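Grasp scoring, second go

I spent most of July redoing the labels for the bin picking work, and the new scores are finally in. The first version of the grasp scorer, which we call Idier, was trained on 630 attempts and marked each one as a plain success or failure. It learned to like anything near the centre of the bin and did badly along the walls.

The new version predicts two numbers, one for the grasp and one for whether the fingers will clear the metal on the way in.

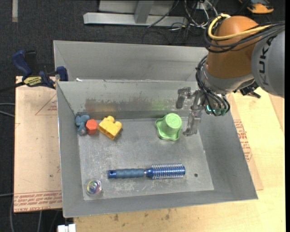
On the 122 held-out attempts, wall collisions dropped to 2, down from 29 with the old scorer. Round things are still a problem – the clearance score is fine but the grasp score is far too optimistic.

I haven't tried the Kerslake baseline on the same split yet. That's the job for Friday, if the arm is free. I also want to colour the score maps by finger, as at the moment both get the same grey and I can't tell which one is to blame.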